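Ostdale Bench Arm, for kitchens and serving counters

When we started building the Bench Arm, we spent a good while just standing around in canteen kitchens, watching people set out fruit and clear away mugs (and getting in the way a fair bit!). It's repetitive work, and it tends to land on whoever is already busiest. The arm takes on the small picking and placing jobs at the counter, so your crew can get back to cooking and talking to customers.

New tasks are practiced on a white bench with toy food before they go anywhere near your lunch service.

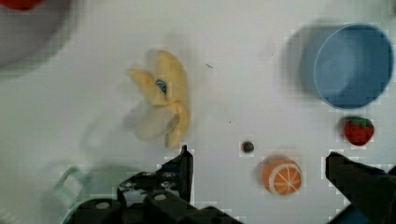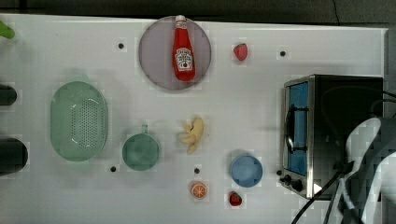
Ostdale Kitchen Automation Team

Joana Teixeira runs the training days, and she likes the kitchen staff to choose the first task themselves. At Raston, where lunch means 600 covers, they picked fruit bowls, and the two people who used to fill them now share the grill station, which they'd been asking for.

Reach: 126 cm
Staff training: 18 hours, on site
Spare gripper fingers: 215 dollars a pair

For a visit or a quote, ask for Eduardo Paiva at the Ostdale office. He's in from 8 a.m.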